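Kultine pad and pivot kit for hand-held grippers
Review by Ilídio Mota, 11/1/23

I look after the hand-held grippers at Gosside, and the question I get most often is why the fingers do not hold a thin thing anymore. Usually the answer is the pads. They get smooth from use, the glue becomes tired at one end, and the person holding the tool begins to squeeze harder to compensate. After this the linkage also suffers. So when our old supplier stopped answering, I ordered the Kultine kit for 30 dollars and have used it since May.

In the bag are three pairs of blue pads with glue on the back, a set of pivot washers, a small tube of dry lubricant, one hex key and a folded sheet of instructions. There is no blade and no cleaning cloth, so you must have your own. The hex key is soft. Mine became round on the second tool and I went back to my normal one.

Changing the pads is simple work but it should be done slowly. I lift the old pad from the tip side with a plastic scraper, then I clean the finger with alcohol and wait until it is completely dry. The instructions say to press the new pad for ten seconds. In my experience this is too short. I close the fingers on a flat piece of wood, put a rubber band over them and leave it until the next morning. The first pair I did as the sheet says, and one corner came up the same week.

The pads come a little too long for our fingers. You can trim them before or after. I prefer after, with a new blade, and always cutting toward the glue side, so that the edge is not pulled up.

For the pivots, take out one pin at a time and put it back before you touch the next. I know this sounds too careful. But the plates of the linkage can shift when two pins are out, and then it takes a long time to align them again. Put the washer, a very small drop of the lubricant, tighten until the finger stops moving freely, then go back a quarter of a turn. Both fingers must arrive in the middle together. I check this against a strip of paper with a line drawn on it.

After the service I do the same trial every time, with things from the kitchen, mostly thin handles and sticks. A box or a cup tells you very little, even a bad pad can hold a cup.
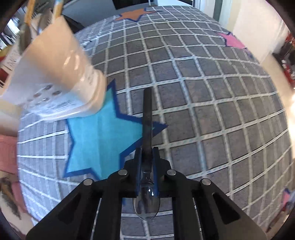

Clear plastic spoon first, then the table with the chopsticks.
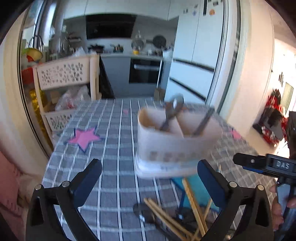 The most difficult for any pad is a round, smooth stick taken near its end. With the old pads, it turned between the fingers almost every time. With the Kultine pads it turns much less, but it still turns if the two pads do not meet flat. When this happens, do not blame the pad immediately. Look at the pivots first, because one screw a little tighter than its partner is enough.

Plastic cutlery is easier, although a narrow handle wants to tip when the heavy end is far from the fingers. The new pads are soft enough to take the shape of the handle, and I did not see marks on the plastic.

About how long they last, I can give one number. Aníbal Ramalho, who works with me, put a counter on one of our tools and wrote down 2,057 closings before the first pad began to lift at the tip. The surface was still good at that moment and only the glue had failed. I cleaned it, glued it again with contact cement, and it is in use today. The other pairs have not failed yet.

What I did not like: the lubricant tube leaks if you store it lying down, and it is not possible to buy the pads alone. I wrote to the seller, Arruda, and they answered politely that only the full kit is sold. Now I have a drawer with washers that I will never finish. The color also shows dust very quickly – this does not matter for the grip, but people think that the pad is already old and ask me to change it.

One more warning, for those who use the older Drerkumgate fingers with the narrow tip. The pad is wider than the finger there and you must cut it on both sides. It works, but the cut edge collects dirt and I clean it every week instead of every month.

I give it four stars from five. I have ordered it again, and this time I asked them to leave out the hex key. They sent it anyway.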